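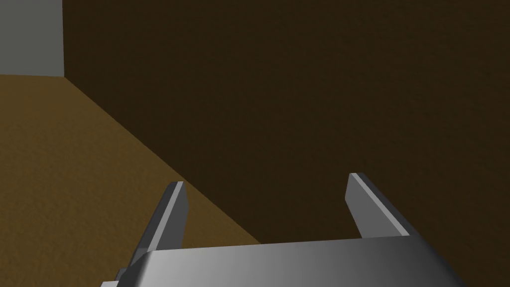

Simulated practice teaches robot hand to find its own grip

Aug 28, 2018

A robot arm that had never touched a real object picked up a rubber duck on its first try this spring, and the people in the lab at Reteo cheered loudly enough that someone from the next floor came down to ask what was going on.

The duck was the start of a good run. In a paper released this week, a four-person team at the robotics research group describes a training method in which a two-fingered gripper learns to grasp entirely inside a computer simulation, using only the view from a camera mounted just behind its own fingers. The learned program was then moved to a real arm with no further practice. It lifted objects it had not met before in 87 of every 100 attempts, compared with 61 for the group's earlier system.

"We kept waiting for the part where it falls apart," said Na-rae Han, who led the work. "Going from simulation to a real table usually hurts. You lose a lot. This time we lost a little, and I went home very happy."

The method is called Titar, and its main idea is easy to explain, even if it took the team since last March to make it work. Most simulated training tries to make the virtual world look as much like the real one as possible. That takes a great deal of computing time, and a robot can still be thrown off when the real lamp is a bit yellower than the pretend one. Han's group kept its virtual rooms very plain, with flat walls, a floor and hardly any detail, and changed them constantly. Wall colors, floor colors, surface grain, the direction of the light and the angle of the camera were all drawn fresh at the start of each practice round.

After enough of these rounds, the program stops paying attention to the room. The things that stay useful from one round to the next are the two fingers, the gap between them and whatever is sitting in that gap, so those are what it learns to watch.

Ro-un Ha, who wrote the simulator, said the simple look of the rooms pays off in speed. The group's computers can run 128 rooms side by side, each with its own gripper, and finish 3000 grasp attempts in the time it takes to make a cup of coffee. A real arm in the same lab manages a few hundred attempts on a good day, and someone has to put the objects back.

"I could add nice furniture and shadows on the curtains," Ha said. "I tried it, early on! It looked lovely and the robot got worse."

The second part of the method deals with moments when there is nothing to hold. Earlier programs trained by the group had a habit of closing on thin air, or of freezing when no object was in view. Titar begins many of its practice rounds with the gripper facing a bare wall or an open stretch of floor. It earns a small reward for turning to search, and loses points for shutting its fingers too soon. Ah-rin Ma, a graduate student on the project, came up with these empty starts after watching a long series of failed tests in which the arm was pointed slightly the wrong way and simply stayed there.

The change made a bigger difference than anyone on the team had guessed. With the empty starts taken out, real-world success fell by 11 points. Most of the lost attempts came when an object had been placed off to one side, where the camera could not see it at first.

"It looks around now," Ma said. "It's such a small behavior, but when you see the real arm swing over, catch sight of a mug and slow down, it feels like a completely different machine."

The real-world tests used household items of many shapes: mugs, brushes, toy animals, a stapler, a rolled pair of socks, a garden trowel. None of them had been modeled for the simulation, where the gripper practiced on random solid shapes built from blocks and cylinders. The tests were carried out on two tables, one beside a window and one in a basement room, and the results were nearly the same in both places. For the team, that was strong evidence that the changing colors and lights had done their job.

Some things still go wrong. Clear plastic cups remain difficult, and so does anything that sags when squeezed, as the simulator treats every object as rigid. The socks were lifted less than half the time. The program also has no sense of weight, and it dropped a full water bottle several times by pinching it near the cap. Ha is now adding soft objects to the simulator — slowly, he admits, because they take far more computing to get right.

Ga-eun Yeom, who studies robot learning at the Busidon institute and was not part of the work, called the result "a really lovely piece of evidence for simple training worlds." She would like to see it tried with other hands. "Two fingers are a friendly case," she said. "Give it three fingers, or a suction cup, and let's find out how much carries over. I'd love to run that test myself."

She may get the chance. The Reteo group plans to release the simulator and the trained program, along with the full list of test objects, so that other labs can repeat the measurements. Kyung-tae Yoo, the fourth member of the team, is preparing the code and has already tried it on a second arm, a smaller model called Bae with shorter fingers. The first results are rough, he said, but it did pick up the duck.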